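The Last Load

The dryer at Milteria ran for fifty minutes if you fed it ten quarters, and Dragica Delić had fed it ten. She sat down on the bench by the window and put her purse in her lap. It was October and already dark outside.

Her brother's things were in the dryer. He had been dead since the summer. His apartment had to be empty by the end of the month, and the landlord had called twice to make sure she knew it. She had been through the kitchen, the papers and the shoes. She had left the laundry hamper for last, and then tonight she had picked it up and carried it down the street before she could think about it.

A man came in with two bags and took the machine across from her. He read the instructions on the lid all the way through.

"Does this one work?" he asked.

"It works. It's loud."

He nodded and started putting his clothes in. He was older than she was, in a good coat with a button missing. After a while he said his name was Liam and that his own washer had quit.

"Dragica," she said.

"Do you live around here?"

"My brother did. On Wirora Street, number 174."

"The brick one? With the bad steps?"

"That's the one."

He looked at her for a second. "Tall fellow? Carried a radio?"

She said yes. Her brother had carried a radio everywhere, a little gray thing with tape over the battery door. He took it to the park and to the barber. She had found it in the bathroom, on the edge of the tub, still tuned to the ball games.

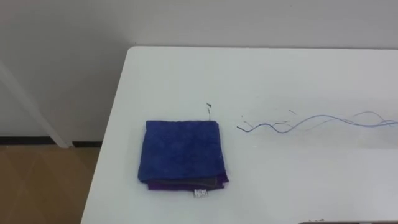 By Éabha Brennan

"He used to sit where you're sitting," Liam said. "I'd see him through the window when I walked the dog. I never came in. I had a washer then."

"Did you ever talk to him?"

"Once. He told me the score. I hadn't asked."

Dragica laughed, and then she had to look in her purse for a tissue. Liam went over and studied the soap machine until she was done. He bought a box he didn't need.

When the dryer stopped she got up and opened the door. The clothes were hot. She pulled them into the basket and took them to the counter and began with the shirts, because they were easy. Her mother had taught them both to fold, standing side by side at the kitchen table, sleeves in, then thirds. Her brother had always been faster. He had been sloppy about it too, and their mother had made him do his over.

She folded eight shirts and a pair of work pants. At the bottom was a sweater she had given him, years back, from a shop her cousin ran. She had thought he never wore it. The elbows were nearly gone.

"That's been used," Liam said.

"I guess it has."

She had planned to drop everything in the donation bin behind the church on her way home. She put the shirts back in the basket, and the pants, and laid the sweater on top. Then she took the sweater off again and put it on over her blouse. It came down past her hips and it was still warm from the dryer.

"It's cold out," she said.

"It is," said Liam.

She carried the basket to the door and he got up to hold it for her. Across the street the bar had its television on, and a few men were looking up at it. She stopped on the sidewalk.

"Do you know who's playing?" she asked.

He didn't, but he said he could go over and find out. She set the basket down on the step and waited while he crossed.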